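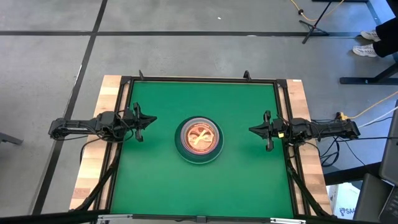 Roya thinks we have far too many plates and should get the lot down to one size, and she said so again this morning while I was writing the date in. 4th August, for the record. I see her point, but I like the mix. If everything on the mat is the same size you stop looking at it properly, and then what's the point of laying it out at all?

So, tableware on the green mat today. I went through the crate from Farquharson first and washed whatever had label glue on it (the glue is awful, use warm water and a bit of oil). Then layouts. I kept wanting to put the dark green bowl down and kept losing it - green on green, the rim is all you get. Ardalan says swap the mat. I say leave the mat and put a light plate next to the bowl so you at least have something to judge it against.
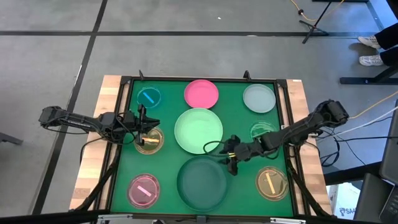 The little dishes are my favorites, I'll admit it. A stick in a tinted dish of nearly its own color is much harder to pick out than I expected, and the yellow one in amber is a pain under our lights. Blue in teal is fine. Gumaro wants to try all the sticks crossed over, pink in amber and so on, and I told him to go ahead as long as he writes it down in the Kindex sheet and doesn't just tell me about it at lunch!

Also: plates slide if the mat is dusty. Wipe it before you start. I gave it a going over with a damp cloth and the dust came off, but the scuffs are there to stay.

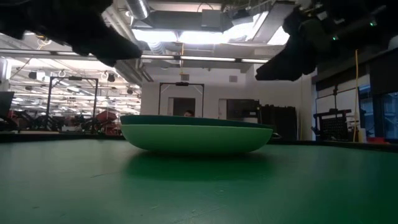
For the low bowls I'd like a proper height written on the underside in pencil, because from the side they all look much shallower than they do from above and I've mixed up two of them before. Rostam has the calipers. Shelf 6 for the plates when you're done, small dishes in the tray with the lid. Still need to order more sticks, 42 should do it.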